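How to Stain a Pine Tabletop Green Without Ruining It
By Randi Strand

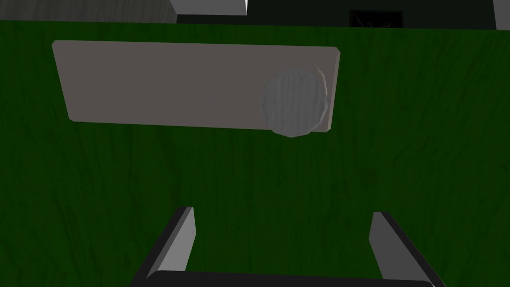
Most advice on colored stain starts with the color, and I think that is why so many people end up hating their table. Pine soaks up stain unevenly, and the label on the can will not mention it. A deep green can still let the grain come through as thin darker streaks, with wavy lines and a few blotches like small knots, and if that look bothers you, stop reading and buy paint. If you like it, carry on.

What you need

Sandpaper in 60 and 100 grit
Water-based green stain
Clear topcoat
Lint-free rags
A scrap of the same board

Step 1. Strip the old finish. Start with 60 grit and go with the grain. I have tried two of the "no sanding" gels and was left with a sticky mess both times.

Step 2. Move up to 100 grit and stop there. You will read that you have to keep going until the wood feels like glass. I doubt it. Very smooth pine takes less color, and then you need another coat to get back to where you were.

Step 3. Vacuum, then wipe with a damp rag. Tack cloths are fine if you already own some.

Step 4. Test on the scrap. Let it dry overnight before you judge it. Toshiko Hosoda swears by pre-stain conditioner. My test boards with and without it looked close enough that I quit buying the stuff, but try both on your own scrap.

Step 5. Wipe the stain on in long passes and take off the extra before it gets tacky. Do the whole top in one go -- a break in the middle leaves a line you will see forever.

Step 6. Topcoat, 2 thin coats. Sand lightly between them. "One coat coverage" is a claim I have yet to see hold up on a table that gets used for dinner.

A note on temperature: I work at around 70 degrees. I did one top in an unheated garage in December and the finish stayed soft for weeks.

Updated June 22, 2018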